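March, Potden workshop, back corner

Started 7:40. Moved the long table into the corner before anything else, left side up against the light gray wall. I wanted it out of the walkway while we sort the small parts, and the light along the right edge is better there anyway. Anong swept the floor first. The baseboard on the back wall is sound, so I left it alone. There are two dark marks on that wall that I keep meaning to touch up. Kulap has the paint code written inside the cupboard door.

Tabletop wiped down with the mild cleaner from Allent. Don't use the orange stuff on it again, it took the shine off the bench by the sink and we never got it back. Stock sheet says 1,000 spacers delivered from Sukprasert, and I am taking that as given until the scale is back from calibration. Old sheet had us at nearly 100 short, but that sheet was also missing a page.

Plan was to have one box on the table at a time and nothing else next to it. We lost half of yesterday to two boxes getting mixed up, and both labels had come off.
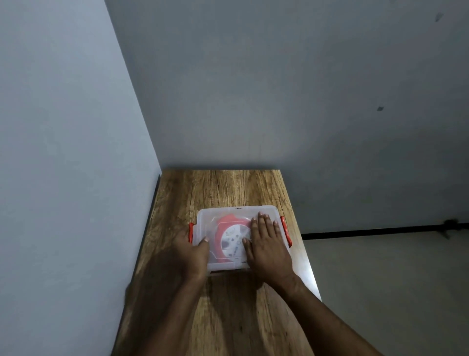 Storage box on the corner table, wall side to the left.

The clear boxes are working out better than the cardboard. You can tell if there is something inside without lifting the lid, though the plastic is milky enough that you still have to open it to read a part number. Kulap wants to go back to paper labels on the short end. I would rather put them on the lid - the short ends get scuffed when the boxes slide on the shelf. We agreed to try the lid for a month.

Job 163 (Walliten) is waiting on the long brackets. Anong called them before lunch and left a message. If they ring back, ask whether the holes are drilled or only marked, the drawing can be read either way.

Still to do:
Touch up back wall
Order more label stock, the matte kind
Felt strip for the table edge on the wall side - measure first
Return the two gray bins to the front room

Stopped at 4:15. Left the table where it is.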